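August, still. Woken at five by the gulls, who have taken over the roof of the Nouri and hold what I can only call meetings.

Day two of walking the old railway line from Stusach to Plarkach, a thing I agreed to in winter when agreeing was free. The guidebook calls this stretch "gently undulating". I should like to meet the author on a dark lane. My left heel has a blister the shape of Portugal and the right one is catching up.

Left late owing to breakfast. They do a kipper at the Nouri that arrives looking as if it has a complaint. Ate it anyway, plus the toast, plus the toast of the table next door after they'd gone (I waited a decent interval).

The line itself is lovely if you like brambles. All the bridges are numbered on little iron plates, and I passed 97 in drizzle, sat under it, and ate a cheese roll I had been sitting on since Stusach. A spaniel came by and got more of it than I did. The viaduct was shut for repairs, so down the bank, through a field of bullocks who took an interest, and up again on the other side. Almost 20 minutes to gain the width of a stream.

Caught the 509 for the last bit. I know. The purist in me got on first and took the window seat. 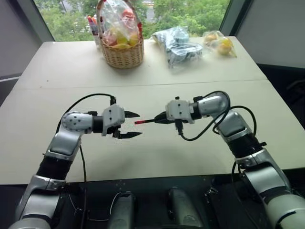
Plarkach has one street, one chip shop and a hotel called the Skustutus, where the bath is on a platform like a statue. Hot water until nine, says the card on the door. It was ten to eight when I read it and I have never undressed so fast in my life.

Chips good. Mushy peas a mistake. Socks on the radiator, which is off. Tomorrow the guidebook promises a "short, rewarding climb" and I have already looked up the bus.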